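Jurdale pocket notebook, light blue
Reviewed by Jomar Sison

The cover is plain and matte, with "notebook" in small lowercase letters near the top edge. Weight on my scale is 272 g. The matte finish gives a secure hold and takes pencil badly, so label the spine instead.

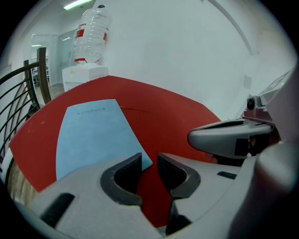

Paper is smooth and slightly cream. Gel ink dries in 2 seconds without feathering; fountain pen ink shows through on the reverse but does not bleed. The binding opens flat after the first few signatures. Ruling is faint and prints evenly to the margin.

Corners softened after a month in a bag. Rating: 4 out of 5.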